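Oktober, 6:40 Uhr. Hygrometer im Keller 60 Prozent, unverändert seit gestern Abend. Sauerteigansatz Saka um 6:10 Uhr gefüttert, 200 g Roggenmehl, Wasser im Verhältnis 1:1. Der Ansatz Lultmont bleibt vorerst im Kühlschrank, Säure zu scharf, Trieb schwach.

Gestern Teig nach dem Guerra-Schema geführt: Stockgare neun Stunden, zweimal gedehnt und gefaltet. Gesamtgewicht vor dem Teilen 2.074 g. Krume nach dem Anschnitt gleichmäßig, Kruste am Boden zu dunkel. Nächster Versuch mit Blech auf der unteren Schiene.
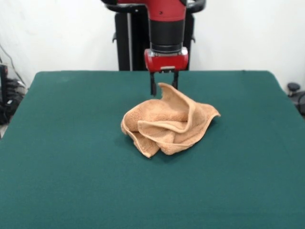 Hellbraunes Tuch, zerknittert, auf dem grünen Filz.

Mehl von Prustley nimmt fast 9 Prozent mehr Wasser auf als die alte Sorte. Hydration im Rezept angepasst, Salz unverändert. Offen: Einfluss der Kellertemperatur auf die Stückgare. Thermometer hängt noch zu nah an der Tür, morgen umsetzen. Abends Roggenschrot quellen lassen, Deckel auflegen.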